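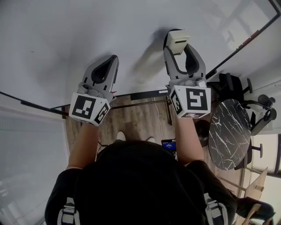
Chapter 6
Comparing Hand-Held Grippers

6.1 Why we begin with the hand

In the earlier chapters the gripper was already chosen, and the student had only to program the arm. In real work somebody must choose it first. Jianhua Liao, who taught this course at Trillham before me, made every group spend the first lab hours with grippers in their own hands, before any arm was switched on. I keep his order.

A pair of hand-held grippers, each with a marker cube at its base, gives us two kinds of information. The cubes let software compute the position of each gripper. The person holding them feels what the software does not record — a finger that bends, a block that turns in the grip.

In this chapter we compare two finger designs, Nadgate and Garncombe, using the 644 trials collected in July by Hamisi Nyamweya and Jabari Okoth. You will learn to:

define a successful grasp before the test starts
separate the error of the operator from the error of the gripper
decide how many trials are enough

Read Section 6.2 before the lab. The terms "slip" and "drop" have different meanings there, and the log sheet uses both.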